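FOR IMMEDIATE RELEASE

Colline Opens Its Spring Tasting Series with White Wines and Simple Food from Small Growers

Vostholm — The wine importer Colline will begin its spring tasting series in May, with 14 wines from seven family growers and a menu of small plates made to go with them. The tastings take place in the evening at the Sorrentino restaurant in the old harbor district of Vostholm, and they are open to everyone who likes to eat and drink with some curiosity.

The series is the third one that Colline organizes, and the first in which white wine has the main role. In the two earlier editions most bottles were red, and several guests wrote afterwards to ask for something lighter. The company has listened to these letters.

"People often think of white wine as the glass before the meal," said Sandro Caruso, founder of Colline. "I grew up in a house where we drank it with the rabbit, with the beans, with the cheese at the end. I would like our guests to try this also, and then to tell me if they agree with my grandmother."

The menu was prepared by Ginevra Marino, head chef of Sorrentino. She tasted all the wines during the winter and changed her dishes many times. Among the plates that stayed are white beans with sage and lemon, a small tart of leek and sheep's cheese, smoked trout with fennel, and roast chicken thigh with green olives. For the last wine of the evening, a sweet one made from dried grapes, she serves a dry almond cake without cream.

"The trout was the difficult one," said Marino. "The smoke covered every wine we tried, until we opened the bottle which had stayed longest in the cellar. Now it is my favorite pair of the menu."

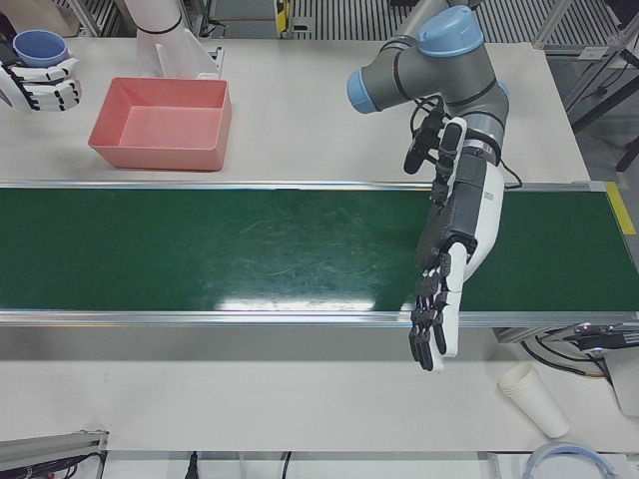
Do guests need to know something about wine before they come?

The evenings are planned for beginners and for experienced drinkers alike, and each wine is introduced in a few plain sentences before it is poured.

The introductions will be given by Stella Kombo, who buys the wines for Colline and has visited all the growers of the series. She will speak about the soil and the weather of each place, but also about the people, as many of them still pick by hand with their relatives and neighbors. One grower makes only 3232 bottles of his white in a year, and Colline received 115 of them for the tastings and for its shop.

Each evening starts at 6:30 p.m. and lasts nearly three hours. Guests sit together at long tables. The price includes all wines, all plates, bread and water. A menu without meat or fish can be ordered when booking — please write this clearly in the message, so the kitchen can prepare it. Guests who do not drink alcohol are welcome too, and will receive grape juice and herbal infusions chosen by the chef.

The wines can be bought after the tasting at the restaurant, or later in the Colline shop on Flolby Street, where the staff will also have Marino's recipe for the beans on a printed card.

About Colline

Colline imports wine from small family growers and sells it to restaurants and private customers. It has its office, its cellar and its shop in Vostholm.

Press contact: Denise Hartley, Colline, Flolby Street, Vostholm
Bookings: Agata Carbone, Sorrentino, at the restaurant or by telephone after 3 p.m.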